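Grumum Community Help
Simulation and Virtual Cells

Arm drifts toward the wall and faults with code 2104 when the gripper is empty – what am I missing?

Asked on a Tuesday, edited once
Tags: simulation, collision, gripper, payload, fault 2104

Hello everybody, and thank you in advance to anyone who has the patience to read all of this. I have been going around in circles with it for most of a week and I would be so grateful for a fresh pair of eyes.

I help look after the practice cells at a small training shop. We teach people to program arms in simulation before they go anywhere near the real one, and for that we use Grumum with the Kedis arm model and the two-finger gripper that goes with it. The practice room is one of the Dorngate rooms, the one with plank walls and a board floor. I like it because it looks friendly and it doesn't scare new folks the way a gray factory hall does.

The trouble started after I moved the base of the arm closer to the corner so that learners would have to think about reach. The program is about as plain as they come. The arm picks up a block, carries it across, sets it down, opens the gripper, backs away, and goes home. Everything goes nicely up to the point where it lets go of the block. Then, on the way home, the wrist wanders off the path toward the wall, slowly at first and then not so slowly, and the run stops with fault 2104, "unexpected external force." The log puts the contact between the gripper and the room.

The part that has me puzzled is that there is no contact I can see. I stop the run, look at the gripper from the wrist view, and there is clear air between the finger and the planks. The arm is close to the wall, I'll give you that, but close isn't touching.

What I have tried so far:

Slowing the whole program down. The fault still comes, only later.

Turning gravity compensation off and on again. With it off, the arm sags, as you'd expect, and faults somewhere else entirely.

Deleting the block after the release, in case it was stuck to the finger in some way I couldn't see. No difference.

Turning off collisions for the whole room. The fault goes away but the drift doesn't, and then the wrist sails straight through the planks, which I really don't want learners to see and think is fine.

Loading last year's copy of the cell. It runs perfectly, but the base is in the old spot there, so I don't know what that proves.

I did run it 11 times in a row with nothing changed, and it faulted on every run, so at least it is consistent. I would hate to send people on to the real arm with a program that does this. The real one sits near a wall too, and a finger driven into a wall at working speed is a bad morning for everybody.

Is it the room, the gripper, or me? Any help is very welcome, and please don't worry about being blunt.

3 answers

Answer 1
Score: 2

I had 2104 once and reinstalled, and it went away. Might be worth a try? Also check that your graphics driver is current. Sorry I can't be more help, I mostly work with the conveyor stuff.

Comment from the asker: Thank you for taking the time! I did reinstall just now and sadly it's the same, but it was a good thing to rule out.

Answer 2
Score: 23, accepted by the asker

What a nicely laid out question – it made this a lot easier to think about. I teach on the same arm model and have been bitten by both halves of your problem. I say both halves on purpose, as I believe you have two separate faults that happen to meet in the same corner. One makes the arm drift, and the other makes it report a touch before you can see one.

Let's take the drift first. When your program picks up the block, it tells the controller that the arm is now carrying weight. When it opens the gripper, something has to tell the controller that the weight is gone. If that line is missing, the controller keeps holding up a block that isn't there any more. It pushes a little too hard, the wrist creeps off its path, and the farther the arm is stretched out, the worse it gets. In your old cell the arm probably stayed folded up enough on the way home that you never noticed. Moving the base changed the reach, and so the mistake came out into the open.

Your own tests point the same way. You took the room's collisions away and the drift stayed, so the room isn't causing it. Deleting the block didn't help either, and that fits too: the payload setting lives in the controller, and the controller doesn't care whether the block still exists.

Now the false touch. The Dorngate rooms come with a simplified collision shape that is a good deal fatter than what you see on screen. The plank walls get one thick slab each, and the door gets a box around the door and its frame together. That box sticks out into the room. The gripper has a padded shape of its own too. Put two padded shapes near each other and they can overlap while the pictures of them are still apart.

I set up something close to yours so I could check before sending you off on a hunt. It has the same style of room, with the arm brought in toward the corner by the door and the gripper empty. From the wrist view I could see wall planks through the gap beside the black finger, and nothing being held, and it looked like there was room to spare. Switching on the collision overlay told me a very different story.

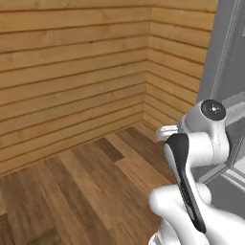

How to fix it, in the order I would do it

1. Save a copy of the cell before you touch anything. I know, I know, but I have skipped this and been sorry.

2. Open the controller panel and watch the payload value while the program runs. Let it go past the release. If the value doesn't drop back to the bare gripper, you have found your drift.

3. Add a payload reset right after the gripper opens and before the arm backs away. The order matters a lot. If you put it before the opening, the arm will dip while it still has hold of the block.

4. Put a short wait between the open command and the reset. The fingers need time to come apart. I use half a second in class and nobody has complained yet.

5. Run it with the room's collisions still on and see whether the wrist now follows its path. Please don't leave collisions off to get past this step. You were quite right to be uneasy about that.

6. Turn on the collision overlay, under View, then Physics. Look at the wall slabs and the door box from overhead as well as from the wrist. The wrist view is lovely for watching a grasp, but it's a poor judge of clearance, especially with a big white link sitting right up against the camera.

7. In the room settings, change the collision shape from Simple to Fitted, for the door and the walls only. Leave the floor on Simple. Fitted floors have a seam at every board and make small objects jitter, which will send you back here with a whole new question!

8. Add a waypoint that pulls the wrist back toward the base before it swings home. Even with everything fixed, I wouldn't want the return path to brush past a door frame.

A word on the real arm, as you mentioned it. The payload mistake is one that carries over. A real controller that believes it is still holding a part can drift in just the same way, and there it has actual weight and speed behind it. So I would go through your real programs looking for every gripper open that has no reset after it. Do the first run in reduced speed mode with your hand near the stop button and with people well outside the reach of the arm, including the reach it has when it goes somewhere you didn't ask it to go.

I'd also keep fault 2104 switched on and at its normal setting. There is a temptation to raise the force limit until it stops nagging. I've seen that done on a floor, and the limit was still up there months later when it was badly needed. Your fault was doing its job – it was only a bit early.

Let us know how you get on. If the value in step 2 does drop back and you still have the drift, post the log and I'll gladly have another look.

Comment from the asker: Oh my goodness, it was the payload. The value never moved after the release. I put in the reset and the wait, and the wrist goes home as straight as you like. The overlay was a real eye-opener as well, the door box comes out much farther than I would ever have guessed. I found the same missing reset in 3 of our programs for the real arm, so those are pulled until they've been corrected and tried at low speed. Thank you so very much!

Comment from the author of this answer: Wonderful news, and well done for checking the real ones straight away.

Answer 3
Score: 5

The accepted answer is right, and I'm only adding this for people who land here on the Chiba release of Grumum. The menus moved. The overlay is now under Scene, then Show Shapes, and the Simple or Fitted choice is on each object instead of in the room settings, so you have to click the door and set it there. Walls likewise, one at a time, sorry.

Also in Chiba there is a checkbox on the gripper called "clear payload on open." It's off by default in older cells that you bring forward. Turning it on does the reset for you. I'd still write the line into the program by hand if the program is ever going to a real arm, because the checkbox doesn't get exported with it. We lost an afternoon to that one.

Comment: Does the checkbox wait for the fingers to finish opening, or does it clear as soon as the command goes out?

Comment from the author of this answer: As soon as the command goes out, as far as I can tell. With a heavy part you may see a little dip. Another vote for doing it by hand.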